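Bottle handling: where the collection stands

Aug 18, 2024

The demonstration work for the Tellside project moved in March from the shared lab on the ground floor to the small room at the end of the Arside corridor. Readers who have asked what goes on in there may find this useful.

The task is simple to state. The robot picks up a drink bottle from the desk, moves it, and puts it down upright. An operator drives the arm through the whole motion, and we save the joint positions, the gripper opening and the camera video together as one example. The learning system is then trained on the saved examples and has to do the same thing with no operator.

Unai Herrero does most of the driving. A good session gives us 96 usable examples. Sessions used to be longer, but the later ones were sloppy and we threw many of them out, so there is now a break after every 10 runs.
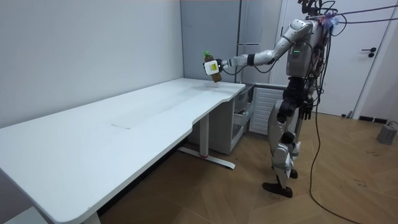 Tilt has been the hard part. In the first set, nearly every bottle was gripped straight and carried straight, and the trained system had no idea what to do when one leaned over in the gripper. It would lower a leaning bottle as if it were upright and let go too early. We now record tilted grips on purpose, at different angles and at different spots on the desk, and the operator corrects the angle before release. Those runs are slower and they count the same as the others.

Failed runs are kept too, in a separate folder. Inmaculada Cifuentes goes through them and marks the moment each one went wrong. She has asked that operators stop trimming the ends – the last few seconds before a drop are the part she needs.

The Norklow labeling tool was updated this month. If you label for us, please log out and back in once, or the new tags for tilt and early release won't show up in your list. Old labels carry over.

We have more than 300 examples with tilted grips so far. The next training run starts when Inmaculada has finished checking them, and the results will go in the next issue. After that we move on to handing a bottle to a person, which Goicoechea has asked for and which will need its own safety review.

Anyone who wants to learn to drive the arm can write to Unai. Training takes 9 short sessions, and you don't need any background in robotics.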